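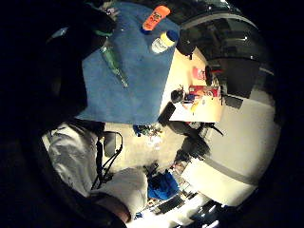 Brendik 手持夹爪工位：张开宽度读数漂移，附带偶发断线，求排查思路

版块：Grindthorpe 自动化论坛 > 末端执行器 > 维护与故障
发表于 2025年1月31日

楼主 半截扳手：
工位上一把 Brendik 手持夹爪，人拿着夹东西，数据录下来以后给 Romaniuk 臂用。台面铺蓝布，上面放瓶子之类的物件，线从夹爪出来贴着袖子走，胳膊上绑一个小盒子。

两个问题：
1. 夹爪完全闭合时宽度应该是零，开机标定完确实是零，录一阵以后闭合读数变成正的，最大到过 7 毫米。重新标定就好，过一阵又来。
2. 偶尔断线，数据中间缺一截。这一批录了 848 段，有 27 段带缺口。

已经做过的：换过一块电池，重刷过固件，擦过镜头。没有改善。夹爪本体还没拆，保修期内，不太想动螺丝。

2楼 齿轮箱漏油：
宽度是怎么测的？编码器，还是靠指尖上的标记用图像算？这两种查法完全不一样。

3楼 半截扳手（楼主）：
编码器，在扳机那根轴上。图像只用来算位姿。

4楼 齿轮箱漏油：
那先查扳机轴到手指之间的传动。这个型号我们用过，中间有一颗顶丝，松了以后轴会打滑，每次用力捏都滑一点点，读数就一直往一个方向跑。你看看漂移是不是只往正的方向走。如果是，基本就是顶丝。
顶丝在后盖里面，开后盖不用撕保修标签。

5楼 冷焊：
不一定是顶丝。指套磨损也会这样。软指套夹玻璃瓶这类光面的东西，操作的人会不自觉捏得很紧，指套压缩以后回不来，零点就变了。我建议先换指套再标定，十分钟的事。

6楼 齿轮箱漏油：
指套压缩量没那么大。而且指套压扁以后，手指能走得更靠里，闭合读数应该往负的方向偏，楼主是正的，方向对不上。

7楼 冷焊：
指套压扁是往负的方向，指套移位就不是了。胶开了，指套往中间鼓，闭合的时候先顶上，读数就是正的。我修过两把，都是这个原因。

8楼 半截扳手（楼主）：
查了一下记录，漂移只往正的方向。指套看着没有鼓，但是用手推能推动，幅度很小。后盖明天开。

补一个信息：第 359 段之前闭合读数都是准的，从这一段起开始不对。翻了交接本，那前后换过一批物件，加了几个硬的、锥形的。

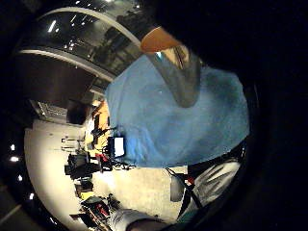
蓝布上的灰色锥形件，上端是橙色圆头。

9楼 三相缺一相：
锥形的东西夹起来会往细的一头滑，操作的人为了不让它滑就加力。扳机行程到底了还在加力，力全在那颗顶丝上。所以我站4楼。

另外说一下断线。线贴着袖子走可以，但是固定点之间要留余量。楼主的线是从小盒子直接拉到夹爪，还是中间还有固定？如果手腕一转线就绷紧，接头迟早松。我们的做法：
接头后面先绕一个小圈，扎在夹爪握把上；
小臂中间用魔术贴固定一处，不要勒紧；
过肘部留出弯曲的量，胳膊伸直以后再扎，不要弯着胳膊扎。

10楼 半截扳手（楼主）：
中间没有固定。线在袖子上是散着的，自己会打弯。

11楼 三相缺一相：
那先固定。固定完把胳膊伸直、弯曲、手腕转到底，各做几遍，同时看连接状态。还断就换线，再断就看插座焊点。

12楼 老万用表：
我不同意往胳膊上扎。操作的人换班要拆装一遍，每次扎的位置都不一样，等于每个班次一种走线，出了问题没法比对。我的建议是线从上方吊下来，用弹簧平衡器挂住，胳膊上什么都不放。我们那边的 Skunthorpe 工位就是这么装的，断线比以前少很多。

13楼 三相缺一相：
吊线适合固定工位、动作范围小的。手持夹爪要绕着桌子走，线吊着会把手往回带，录出来的动作就有这个力的影响。而且小盒子本来就绑在胳膊上，线只有这么长，吊起来反而多一段。
换班位置不一致的问题，在袖套上画两条线就行。

14楼 老万用表：
平衡器拉力可以调到很小，手上感觉不出来。画线也行，前提是真有人照着画的线扎。

15楼 冷焊：
顺便问一下，蓝布是怎么固定的？边上是垂下来的吧。布要是会跟着物件一起跑，操作的人会多夹一次、多按一下，对夹爪也是额外负担。我们用双面胶贴四个角，中间不贴，每周揭下来洗。

16楼 半截扳手（楼主）：
布就是搭在桌沿上的，没贴。起皱了就用手抹平。双面胶会不会留印子？桌面是浅色的。

17楼 冷焊：
会留一点，酒精能擦掉。不想用胶就在桌子下面用夹子夹住垂下来的那一边。

18楼 齿轮箱漏油：
布的事先放一放，后盖开了没有？

19楼 半截扳手（楼主）：
开了。顶丝是松的，用内六角轻轻一带就转，螺纹上看不到胶的痕迹。轴上有一道浅的滑痕，和顶丝的位置对得上。

处理过程：
断电，取电池，开后盖；
退出顶丝，清洁螺纹孔和轴面；
扳机放到底，手指并拢，对好位置；
顶丝涂中强度螺纹胶，拧紧，静置过夜；
装回后盖，重新标定零点。

指套也一起换了新的。旧的取下来，内侧胶有一半已经脱开，所以7楼说的情况也存在，两个原因各占多少我分不清。

20楼 齿轮箱漏油：
顶丝别用高强度胶，以后拆不下来。中强度可以。滑痕要是用指甲能刮到台阶，轴最好换掉，不然顶丝会往旧坑里走。

21楼 半截扳手（楼主）：
刮不到，先不换。

22楼 冷焊：
两样一起换，以后就没法判断是哪个了。应该换一样，跑一批，再换另一样。

23楼 半截扳手（楼主）：
知道，但是工位要开工，没时间分两次。旧指套留着，以后有空可以装回去试。

24楼 半截扳手（楼主）：
回来更新。修完以后录了一个班，每换一种物件就空夹一次看读数，闭合都是零。锥形件那几个照常夹，没有漂。

断线按9楼的办法扎了，握把一处，小臂一处，袖套上画了线。这个班里断过一次，看日志是刚换人之后，接头没插到底。12楼的吊线方案暂时不做，棚顶那边打不了孔。

点检表加了三行：开工前空夹三次看零点；换人后拔插一次接头并转手腕；换指套时顺手查顶丝。

25楼 老万用表：
打不了孔可以用立杆，底座压配重。不过你这个断线数量，先观察也行。

26楼 新手路过：
请问以前那些读数漂了的段还能用吗？我们也有一批类似的。

27楼 半截扳手（楼主）：
如果一段里面有空夹的动作，可以拿那一下当零点往回减，前提是这一段中间没有再滑。段内又滑了的我们直接删。带缺口的全部不要，补不回来。

28楼 齿轮箱漏油：
减零点之前把整段曲线画出来看一眼。打滑在曲线上是一个台阶，很好认。台阶在段中间的就别救了。

29楼 新手路过：
收到，我先去看曲线。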